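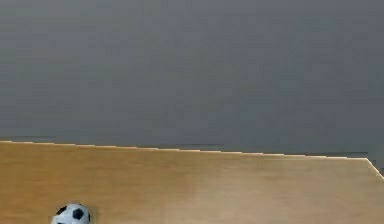 图1:仿真桌面视角,足球位于画面左下,只露出上半部分。

发件列表:移动操作仿真讨论
主题:回复:Tiltine 场景里多视角观测的取舍

各位好,

上周二的问题我重新跑了一遍,结果写在下面。先引用原来的邮件,方便没看到的人接上。

> 我们在 Urmont 环境里训练取放策略,输入用了全部视角。
> 最近把桌面视角去掉之后,成功率没有明显下降,
> 训练反而快了不少。想问两点:
> 1. 你们有没有做过按视角的消融?
> 2. 目标物不完整出现在视野里的时候,你们怎么处理,
> 是直接丢掉这些帧,还是保留?
> 另外 Gerine 的渲染器更新以后,我们这边物体边缘有锯齿,
> 不知道是不是设置的问题。

先说第一点。我们做过,用的是 Whitelaw 任务集里的房间场景,每个条件训练 500 个回合,评测 200 个回合,随机种子固定。三个条件分别是:全部视角、去掉桌面视角、只留机身视角。评测时物体初始位置重新采样,家具布局不变。

全部视角和去掉桌面视角相比,成功次数只差 3 次,这个差距在我们这里换个种子就会反过来,所以不能说哪个更好。只留机身视角时成功次数掉到 49,失败主要集中在导航结束到开始抓取之间,底盘停的位置偏差大,后面的手臂动作补不回来。 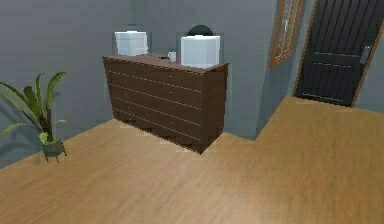
我的理解是,房间视角主要提供的是底盘相对家具的位置。把房间视角的图像随机平移之后再评测,停靠误差立刻变大;对桌面视角做同样的处理,几乎没有影响。这个测试不需要重新训练,建议你们也跑一下,比完整消融省时间。平移幅度我们取图像宽度的一成,再大策略就完全走偏了,看不出区别。

第二点,目标物只露出一部分的帧,我们保留。早先的版本是按可见面积过滤的,低于阈值就丢。后来发现这样会让策略在物体靠近视野边缘时不稳定,动作会来回摆。改成保留之后,摆动少了,代价是收敛慢一些,大约要多训练 400 步预热。检测框的标注要注意:露出太少的部分不要单独标框,否则辅助损失会被这些样本带偏。

如果你们一定要过滤,建议按连续片段过滤,不要按单帧。单帧过滤会在轨迹中间留下空洞,做动作分块时前后对不上。我们在这个问题上花了很长时间,最后是在数据加载部分查出来的,模型本身没有问题。

机身视角还有一个要注意的地方。 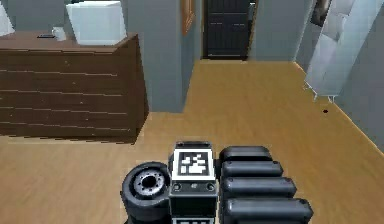 机器人自身部件进入视野时,它们在图像里的位置基本固定,策略很容易把这部分像素当成捷径。我们试过用掩码把底部区域盖掉,成功率没有变化,但换一套机身外观之后,有掩码的版本下降得少。掩码的上沿最好留一点余量,同时不要盖到前方的地面,底盘避障还要用。

边缘锯齿的问题,我这边桌面的远端边缘也有,同时灰色墙面的渐变里有轻微的块状痕迹。后者看起来像压缩造成的,前者我还没有确认。把保存格式改成无损之后请再看一次,如果锯齿还在,再去查抗锯齿的采样数。在这之前不建议重新生成数据。

还没有做的部分:家具布局变化下的评测,以及房间视角换位置之后的评测。前一个已经在排队,后一个要等场景文件整理好。评测脚本和三个条件的配置我会放到列表的共享目录,路径和上次一样,文件名里带 ablation。

如果你们的视角编号和我们不一致,请在回信里附上配置,我照着对一遍。

Whitelaw 任务集仿真组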